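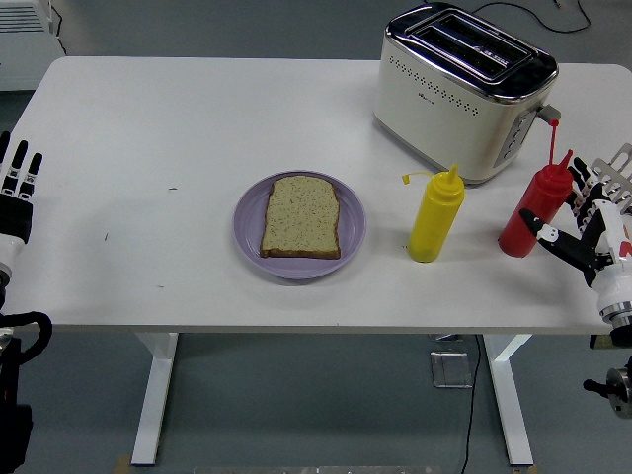

Gonden Adds Breakfast Counter Line to Contract Tableware and Small Appliance Range

KASSA, December 10, 2024 – Gonden, a supplier of furniture and equipment for staff kitchens and self-service breakfast rooms, today announced the Jatska counter line. The line covers a white rectangular table, round plates, squeeze bottles for condiments and a two-slot toaster, and is sold as a set or by the piece. Orders open immediately. Deliveries to sites outside the Kassa area begin in May.

The Jatska line is intended for rooms where one person at a time prepares toast or a sandwich and then clears the surface for the next user. Typical sites are office kitchens, small guesthouses and training centers.

Table

The table has a flat white top on white metal legs. The top has no drawer, shelf or raised edge, so crumbs can be wiped straight off with a damp cloth. Table height is fixed. Gonden recommends placing the table within reach of a wall outlet and running the toaster cord behind the table, away from the side where people stand.

Plates

Round plates are supplied in lavender with a shallow raised rim. The flat center takes a single slice of sandwich bread with room at the sides to pick it up. Plates stack and can be washed in a commercial dishwasher. Other colors are available on request for orders of 148 plates or more.

Squeeze bottles

Bottles are supplied in yellow and red, for mustard and ketchup. Each has a pointed nozzle and a cap that stays attached to the bottle when open. Sites that serve other sauces should label the bottles clearly. Bottles should be emptied, taken apart and washed before each refill. Topping up a partly filled bottle is not recommended.

Toaster

The two-slot toaster has a cream body with long slots and a lever and control buttons at one end. It is rated by Gonden for 4000 cycles before its first scheduled inspection. The crumb tray should be emptied daily in shared kitchens. Multigrain and seeded breads shed more loose material than white bread and may call for a second emptying at midday.

Trial installation

The line was tested at three sites operated by Gesora, a catering contractor. Staff at each site set the toaster toward the back of the table and kept plates and bottles forward of it. This layout is now printed on the instruction card packed with every set.

"The sites asked for fewer items on the counter and a fixed place for each one," said Zsolt Halász, product manager at Gonden. "We removed the tray and the napkin holder from the first version. The remaining items are the ones people used every morning."

Availability

Sets are packed in three cartons: table, tableware and toaster. Assembly of the table requires one hex key, included. Replacement caps, nozzles and crumb trays can be ordered separately through the Gonden parts desk. Existing Gesora sites will receive the revised instruction card at no charge.

About Gonden

Gonden supplies tables, tableware and small appliances to contract kitchens. Its warehouse and showroom are in Kassa.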